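Zulport Members' Club: Progress Report for December

Prepared for Liesbeth Verbeke

Liesbeth, you asked for a fuller write-up this time, with the sale week in it, so I've gone longer than usual. The short version is that the members' sale did really well, the free trial brought in more people than we planned for, and we have a couple of things to fix before we try it again in the spring.

Where we are with the sale

We ran the members-only sale across the whole Zulport site and kept the deals hidden from anyone who wasn't signed in. I know you had doubts about that part (so did I, the first morning!), but the numbers came in strong. We had set ourselves a goal of 2000 new trial sign-ups over the sale and passed it on the second evening. I was refreshing the dashboard on my phone in a parking lot when it happened, and I may have honked the horn.

The trial itself is 14 days, no card needed up front. We argued over that for most of the fall, as you'll remember. Asking for a card would have given us a cleaner list, but a lot of shoppers had told us in the exit survey that the card field was where they gave up. Taking it out was a big part of why the sign-up page finally started pulling its weight, and the page is so much shorter now that the whole thing fits on a phone screen without scrolling.
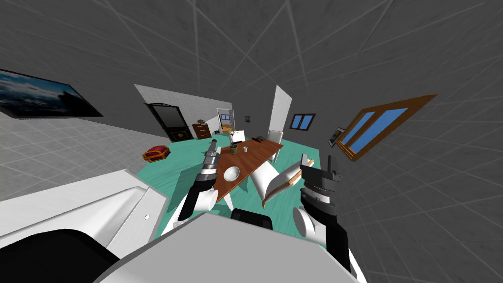

The part I'm still watching is how many of those trial members stay on. The last of the trials haven't run out yet, so I don't want to put a rate in front of you that will move next week. What I can say is that people who bought something on the first day of their trial are opening our emails far more than people who signed up and only browsed. That gives us a good group to talk to first.

What sold and what didn't

Wanduner was the star. Their kettles and small ovens went live at 7 a.m. and the best-priced kettle was gone before lunch. Their team was great to work with, too. They sent stock early, they answered the phone, and when we found a wrong price on one of the listings they had it sorted out with us within the hour. I'd love to give them the top slot again in the spring if you're happy with that.

Cù did better than I expected. It's a small brand and most of our shoppers had never heard of it, and throw blankets are not what you'd call an exciting sale item. But the product page had good customer reviews on it, the discount was easy to understand, and people kept adding a blanket to whatever else they were buying. We should do more of this. I have a list of little brands I'd like to approach, and I'll send it separately so this report doesn't turn into a catalog.

Drasholm was a disappointment. The headsets were discounted, but the same models were on sale elsewhere for less by the second day, and shoppers noticed. We got a steady run of comments asking why the "member price" was higher than the regular price at other stores, and I didn't have a good answer for them. We dropped our price to match, which helped, but by then the early traffic had gone. I've asked Drasholm for written notice of any other promotions that overlap with ours.

Non-members

You asked me to be straight about complaints, so let me get into it. Some of our longtime shoppers who have never joined the club felt left out, and they told us. A few had been buying from Zulport for years and landed on a homepage full of deals they couldn't open. The wording on the lock message didn't help ("Members only. Sorry!" looked fine in the draft and pretty rude on a live page). We rewrote it on day two to say what the deal was and how to get it, and the complaints slowed down right away.

For the spring I'd like to keep a small set of deals open to everyone, maybe 3 a day, changed each morning. Customer service thinks it would take a lot of heat out of their inbox, and it gives non-members a taste of the prices before we ask them to join anything.

Site and shipping

The site held up. It slowed down on the opening morning, mostly in search, but the checkout never went offline and the queue page we paid for in the fall was only needed once. The engineering team deserves a proper thank-you for that, and cake if the budget allows.

Shipping was bumpier. Roughly 100 orders went out late because two of the Wanduner ovens had nearly identical product codes and had to be re-sorted by hand. Every one of those customers got an apology and a store credit, and the codes have been changed.
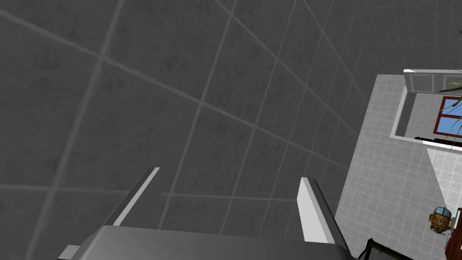 What I need from you

A yes or no on the spring dates, first of all. The brands want to know and the good stock gets promised early. My preference is to stay well clear of the big national sales so our members aren't comparing tabs all day.

I'd also like approval to keep the no-card trial in place until the summer. Once all the December trials have ended I'll send you the full breakdown, including how many stayed and what they spent, and you can change your mind then if the figures don't support it.

Last, the price-checking tool. We did it by hand during this sale, with two people and a spreadsheet, and we were always a few hours behind. The quote is in the shared folder. If we'd had it running in December we would have caught the Drasholm problem on the first afternoon.

I'm free to go through any of this by phone, mornings before 10 are best.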